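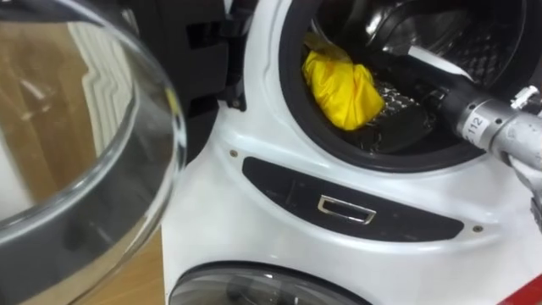 Rollholm, Aug 21, 2022

Dreline Formal Underskirt, full length, A-line

The Dreline is a full-length underskirt for evening and wedding dresses with an A-line or moderately full skirt. It carries the weight of the outer skirt away from the legs and keeps the hem clear of the shoe. It is sold separately and is not attached to any dress in the range.

Construction

The skirt has a smooth upper part from waist to mid-thigh, cut in four gores from polyester taffeta. Below this are two tiers of gathered nylon net, one over the other, each sewn to its own tape. A lining of plain woven viscose hangs inside the net and is joined only at the waist, so it moves separately from the tiers. A loose outer layer of taffeta covers the net and stops the gathers from showing through thin cloth.

The waist is a flat band at the front with a drawstring casing from side seam to side seam at the back. The opening is at the left side and closes with a concealed zip, 19 cm long, and one hook. There are no bones or hoops.

All inside seams are overlocked. The hem of the outer layer is a narrow machine-rolled hem; the net is cut and left raw.

Measurements

Sizes: 7, graded at the waist and hip only
Length, waist to hem: 104 cm
Hem circumference, outer layer: 280 cm
Zip length: 19 cm
Weight, middle size: 730 g
Colours: white, ivory, black

Length is the same in every size. For a wearer who will be in flat shoes, the skirt can be shortened from the waist by any dressmaker, but the zip then has to be reset. Shortening from the hem means taking up the lining, the net and the outer layer one by one — allow 3 cm on the outer layer for a new rolled hem.

Choosing a size

Measure the waist over the underwear that will be worn on the day. If the dress has a dropped waist, measure at the point where the dress skirt begins and order to that figure. Between sizes, take the larger and draw in the back.

The Dreline suits dress skirts with a hem of 300 cm or more. Under a narrower skirt the lower tier will push the front panel forward when walking. For column and fishtail dresses see the Ristanar slip, which has no net and a walking slit at the back. 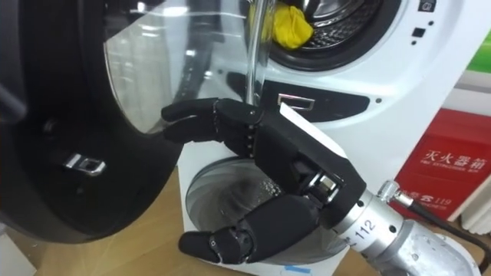
Heriberto Londoño: I wore out two fittings trying to get a satin A-line to hang straight over the older Ristanar petticoat, and the trouble was always the bulk at the hip. On the Dreline the net starts low enough that the hip seam lies flat. My one complaint is the drawstring. The cord is slippery and wants a double knot, and the knot can be felt under a close bodice. I moved mine to the side.

The cord was changed in October to a flat cotton tape for all sizes. Skirts with the earlier cord can be refitted by drawing the new tape through the casing with a bodkin. The tape is listed under spare parts.

Storage

Hang by the two waist loops. If it must be folded, fold once at the bottom of the taffeta and lay the net loosely on top. Creased net recovers after a night on the hanger in most cases.

Ordering

Made by Mahmoudi to order in batches of 200. White and ivory are normally in stock; black may follow in the next batch. Unworn skirts can be returned with the waist label still attached.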